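3.2 Collecting demonstrations on the Cladcombe setup

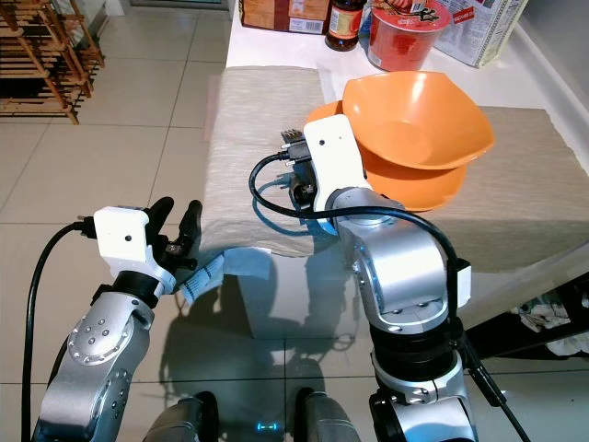 Figure 2. Table-top work with two arms, head view. Two orange bowls on a beige cloth, packaged food at the back.

3.3 Operators and takes

Both arms driven by remote control, one operator at a time. Xenos and Kuusk did most of the takes, Vieira the rest. Each got 30 minutes of free practice first, not recorded. We kept 200 demonstrations for the bowl task, all from July. Takes over 15 seconds of no motion were dropped, same for any take where the operator asked to stop.

Hand guiding was tried too (Drundell protocol, see 2.4). Slower, and the operator's own arms kept getting in the head view, so remote only from then on. Cloth start pose not fixed: operators were told to leave it as the last take left it. This gives more spread in the folds but makes takes hard to compare one to one. Grip open/close logged seperately from joint angles, the two streams are alligned afterward by timestamp.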